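Subject: Re: [arm-data] Kitchen table set, how many more?
List: Ruvesum arm-data

Dronness group wrote:

> We have 3,479 episodes from the Elley bench now and the numbers
> have stopped moving. Do we carry on with the same table, or change
> the objects? Also, are people still resetting by hand after every
> episode? It takes us almost 2 minutes each time.

I would change the layout before recording any more. We hit the same wall at 2,000 and found that most of our episodes began with things in nearly the same places. The policy had learned the table. Once we moved the tray to the other side it reached for the old spot.

What we do now is leave more out than the task needs, and mix sizes and shapes: cups, a plate, sponges, a brush, something long and thin that is awkward to grip.

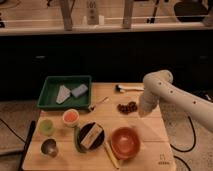 Mixed layout, arm over the right-hand side of the table.

On resets — yes, by hand, but only every second episode. The end state of one task is a perfectly good start for the next if you write the instruction afterwards. "Put the sponge in the tray" can be followed by "take the sponge out".

Please keep the failed grasps as well, with the flag set to 2. The Grímsdóttir scripts skip them by default, so nothing breaks if they are in the folder. We deleted our early ones and I wish we hadn't.

Can you send the object list for the Elley bench before you swap anything? I'd like to avoid both sites buying the same cups.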